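Equipment Plan and Budget for a Two-Arm Tabletop Work Cell
Student project report, Jaltarport workshop course
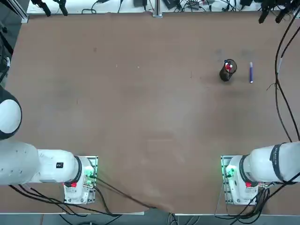 Page last changed: 2023-08-21

1. Purpose

Our group was asked to plan the next round of purchases for the two-arm table. The budget for the round is 600 dollars, and any part we ask for has to be tied to a problem we can point to on the table now. The arms are outside this budget. We looked at the table, the cables, the mounts along the far edge, and the small objects used for pick and place tasks.

2. Current setup

Both arm bases are on mounting plates fixed near the front edge of the table, with open work surface between them. The surface is brown and matte, and it has scuffs and lighter patches. Near the front, between the arms, there is a fold where the covering seems to lift a little. The task set on the table is small: a black cup with red items in it and a blue marker.

Black cables come out from under the left arm, run across the lower part of the table and go over the front edge. More cables hang along the right side. On the strip behind the table, thin wires run between a small black box, a gray post and a black device.

3. What we want to buy

Table covering. A new sheet in the same color, cut in one piece and glued along the front edge. We would keep it matte to avoid glare. Lanari sells it by the roll and will cut to size for a fee. The bases may need to come off to lay it properly, so this item also needs bench time.

Cable parts. Covered channel for the front edge and the right side, plus reusable ties. Bouazza had the better price, but the channel only comes in packs of 4 and we need 3. We put the full pack in the budget and will use the extra length behind the table.

Task objects. Another pen cup, markers in more colors, and a few blocks. These can come from any office supply store.

Enclosure. One box with cable entries for the electronics on the back strip. Filtberg has 2 sizes that could work. We have not picked one. The depth of the strip has to be measured first with the wires in place.

4. Order of purchases

The cable parts go first. They can be fitted without moving the arms, and the channel takes up table space that has to be known before the covering is cut. The covering is second and the enclosure third. Task objects are bought with what is left.

5. Open points

The quotes were collected in July and do not include shipping. Lanari has not confirmed the cutting fee. If it is higher than we planned, we will order the sheet uncut and trim it in the workshop. We also need a decision on who signs for removing the bases, as the arms have to be calibrated again afterward.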